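Dish rack prongs too close together for my plates?

Asked by Eckhard Sauerland
Monday, November 26, 2007

I bought a small plastic dish rack in September to go next to the sink in a rented apartment. It has one row of prongs for plates and an open part in front of that for cups and bowls. Flat plates stand up fine. Anything with a raised rim leans forward, and the second one behind it won't go in unless I skip a slot. With three or four plates in it the row is used up and the rest end up on a towel.

The rack sits on a white laminate counter and I have about 30 cm of width to spare, so I can't go much bigger. Is there a trick to loading these, or should I look for a rack with wider spacing? I saw one from Mirkero in the store but it was wrapped and I couldn't try a plate in it.

Also, the slots in the bottom are starting to look gray. I rinse it but that doesn't do much.

3 answers

Answer 1 (marked as helpful by the asker)
Uwe Görtz

Spacing is usually the problem with these, and you can't change it, but you can get more out of it by the order you load in.

Put the plates with the highest rims at the two ends of the row and the flat ones in the middle. A rimmed plate at the end can lean toward the side of the basket where it isn't in anyone's way. Face them all in the same direction. If you turn one around, the rims meet and you lose a slot. Large plates go in first, and if they are heavy, set them down low between the prongs and let go slowly, or the rack will creep along the counter. 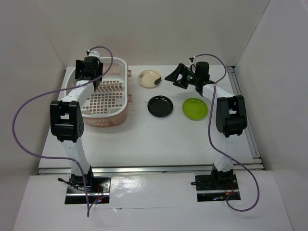
Plates from different sets are the hardest to fit, and most of us have those. Before buying anything, lay out one of each kind you own next to the rack and compare the rims. With a mix like the cream one with the leaf design, the glossy black one and the lime green one, I would start with the black, which has a raised rim, and see how far it leans before adding the next. The pink rack there has the same kind of layout you describe, with a row of curved prongs across the basket and a grid floor in the front half, so the front is free for bowls or cups. Cups go in upside down and a little tilted, or water stays in the ring on the bottom.

If it still doesn't work, take your worst plate to the store and ask them to open a package. I did this at Cho and they didn't mind. I ended up with a wire rack because the wires could be bent a little, but wire racks rust at the feet after a couple of years, so plastic isn't a bad choice.

For the gray, see below, someone else will know better. I just put mine in the dishwasher at my sister's place when I visit.

Answer 2
coltel_home

The gray is mostly lime and soap. Rinsing won't take it off. Fill the sink with warm water, add 200 ml of white vinegar, and leave the rack in for 2 hours with the slots under water. If it's too long for the sink, do one end and then turn it. Then use an old toothbrush on the floor grid and around the base of the prongs — that's where it collects. Rinse well and let it dry upside down.

Don't mix the vinegar with bleach. Use one or the other and rinse in between.

After that, once every 3 weeks is enough. Ours has a tray under it and the tray gets worse than the rack, so check that too if you have one.

Answer 3
surkeo

just dry them with a towel and put them away, then you dont need a rack

Comment from Eckhard Sauerland

Thank you. High rims at the ends helped, I get one more plate in. Vinegar is soaking now. There is no tray under mine, it drains straight onto the counter, so I will look for one of those next.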